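Lisar Astitz 55-piece precision screwdriver kit: review
Posted 02/05/2023 in Hand tools

I own too many screwdrivers already, so I came to the Lisar Astitz in a bad mood. It is a 55-piece kit in a flat case with a magnetic lid, and it is sold as the only set you will need for computers, glasses, toys, door handles and whatever else in the house is held together by small screws. I have heard that before. I have a drawer full of the only set I would ever need.

What got me to buy it was the page at Billent, where it has 1,296 customer ratings and nearly all of them are glowing. I read a fair number before ordering. Most were written the day the parcel came, by people who had opened the case, admired it and used it on nothing. "Lovely box, looks very strong, will update" is a typical one. I never found an update.

I bought mine in March with my own money and have used it since then on anything that would hold still.

What you get

A driver handle, an extension shaft, a bendy extension shaft, a pair of tweezers, a plastic pry tool, a small suction cup and a great many bits. The bits sit in foam in rows, and each one has its size marked on the side in letters you will need good light and good eyes to read. There is also a key printed inside the lid. On mine the key has two of the bits swapped over, so if you go by the lid you will pick up a Torx where you wanted a hex. It's a small thing, but somebody had one job with that lid.

I am never impressed by the number on the front of a kit like this. Take out the accessories, then take out the bits that fit things sold only in other countries, then the ones so tiny that they belong to watch repairers, who will have their own. I have used six of the bits with any regularity. Two Phillips, two Torx, one flat and one hex. The rest are along for the ride, and you are paying for them.

The handle

I'll give it this much: the handle is good. It has a spinning cap that turns freely under your finger, it is just heavy enough, and the grip is cut with fine lines that hold well even when your hands are a bit damp. I have had cheaper handles where the cap seizes up inside a fortnight, and this one still spins as it did at the start.

It is short, though. For glasses and phones that is what you want. For anything set down inside a case you end up with the extension fitted, and with the extension fitted there is a slight wobble where the shaft goes into the handle. You feel it most at the moment you least want it, when the screw is tight and you are leaning on it.

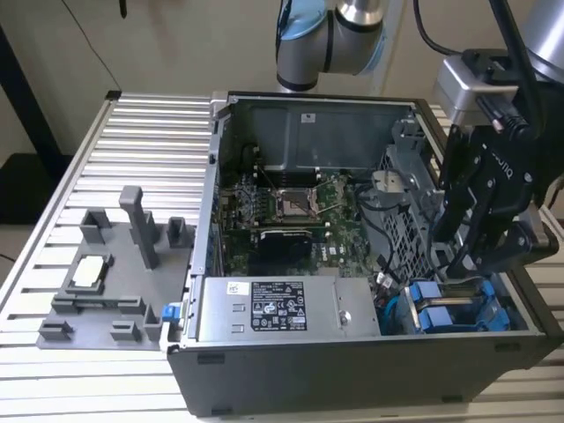
The wobble bothered me more as the weeks went on. Lisar's page talks about "workshop accuracy", and I don't know what that is meant to be, but I doubt it includes a shaft that leans. I took the extension out, wiped it, put it back and tried it the other way round. It leans less the other way round. The leaflet says nothing on the matter, but then the leaflet is a single folded sheet that mostly asks you to leave a rating.

The bendy shaft I can be brief about. It bends. It will start a screw that is already loose, and if you try to shift a tight one it winds itself up like a rubber band and then lets go. I stopped using it after the first week.

The bits

I wanted to know whether the bits would last, as this is where cheap kits fall down. The makers call the steel "hardened" without saying how hard, and they show it being used on a lump of oak, as if anybody did that with a precision driver.

The Phillips bits have done all right. The larger one has worn a little at the tip, a dull patch you can see if you turn it under a lamp, and it still bites. The smaller one came with a tiny burr that I took off with a file. The Torx bits are the best of the lot and fit snugly in every screw I have tried. The flat bits are soft. I bent the corner of one opening a battery cover on a kitchen scale, with no great force, and I would not trust the others with anything stiffer.

The magnet is strong enough to hold a screw on the end of the bit pointing downwards, which matters a good deal more to me than the look of the box. It isn't so strong that you have to prise the bits out of the handle, either. I have no complaint there.

One habit worth having with any kit, whatever it cost: try the bit in the screw with your fingers before you put the handle on. If it rocks, go up a size. Most of the chewed screws I've met were chewed by a bit that nearly fitted.

What it doesn't help with

Plenty of kits are sold on the promise that they will "open up" a home computer for you. On a lot of office machines the screwdriver hardly comes into it. The side comes off with a catch, drives go in and out on plastic carriers, and you can have half the insides on the table without touching a single bit. I would not buy this kit on that promise alone.

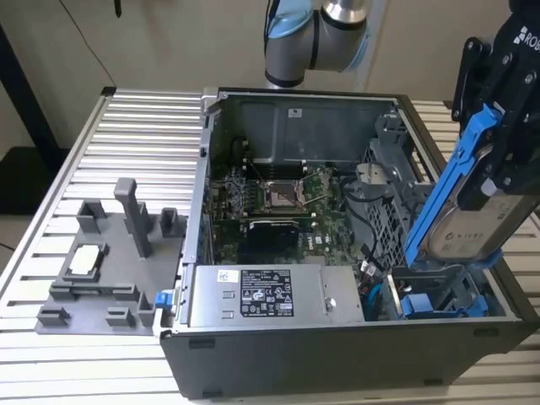 A hard drive in its blue caddy, with the computer tower on its side.

Laptops are another matter, and there the Astitz earned some of its money. The screws under most laptops are small, shallow and done up too tight, and the short handle with its spinning cap is a pleasure on those. I did one with a noisy fan and another with a tired battery and didn't spoil a screw on either. The plastic pry tool snapped on the second, at the thin end, with a noise that made me think it was the laptop. I went back to using an old bank card.

The tweezers are poor. The tips don't meet. You can squeeze them until they cross over and they still will not pick up a washer. I have put them in the bathroom cabinet, where they are no better. The suction cup I have used once, to see if it sucked, and it did.

The case

Most of those happy buyers were really rating the case, so it deserves a few words. It looks smart. The lid closes with a click, and the foam holds the bits firmly enough that you can turn the box over without a disaster. The inside of the lid is magnetic and meant for holding your screws as you take them out.

The idea is a good one and the doing of it is only half there. The magnet runs down the middle of the lid and not to the edges, so screws laid near the side slide off the moment you nudge it. There are no sections, so everything drifts into one pile. I have gone back to an egg box, with a pencil mark by each cup to tell me where the screws came from, and I commend this to anybody who has ever finished a job with one left over.

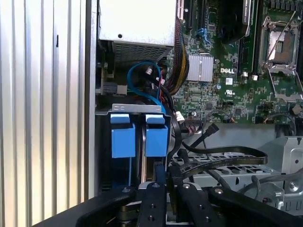 The foam is starting to go, too. After these weeks of use there are loose crumbs of it along the row where my favourite bits live, and the holes are getting wide. If it keeps on at this rate I expect those bits to be rolling about by Christmas. You can't buy a new insert. I asked Lisar by email and got a reply offering me a discount on a second kit, which I suppose is an answer of a kind.

Against the Tavares

I have had a Tavares set for years. It has fewer bits, it comes in a canvas roll that looks like something from a school cookery lesson, and the handle has no spinning cap at all. It costs a little less. The bits are plainly better. The flat ones have opened paint tins, which they should not have been asked to do, and the corners are still square. The markings are large enough to read across the table.

For fiddly work with lots of small screws I now reach for the Lisar handle, and quite often I put a Tavares bit in it, as the two share a fitting. I doubt either firm would want that printed on the box, but it is the best screwdriver I have.

The roll has one more point in its favour, which is that it goes in a coat pocket. The Lisar case is too wide for any pocket of mine and too nice to throw in a bag with the pliers.
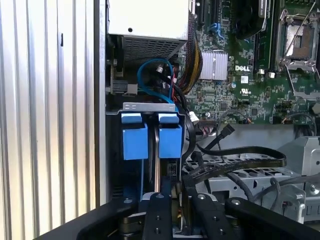 Price and guarantee

Billent had a crossed-out price on the page when I bought mine, and it has had the same crossed-out price each time I have looked since. I don't believe anyone has ever paid it. Judge the kit on the lower figure and forget the saving.

The guarantee is called "lifetime" in large print. In the small print it covers the handle and leaves out bits, accessories and "parts subject to wear", so in other words the one part of the kit that was never likely to fail. Keep your receipt if you like.

Would I buy it again?

For laptops, toys and glasses, if I had nothing else, yes, probably, and I would throw the tweezers away on the first day. If you already have a decent set of bits, see whether you can find the handle on its own – I've seen it listed separately at Billent now and then, usually out of stock. If you want one kit for the whole house, get the Tavares and put up with the roll.

Good: handle, magnet, Torx bits.
Bad: flat bits, tweezers, foam, wobble with the extension fitted, wrong key in the lid.
Score: 6 out of 10, and it would be lower without the handle.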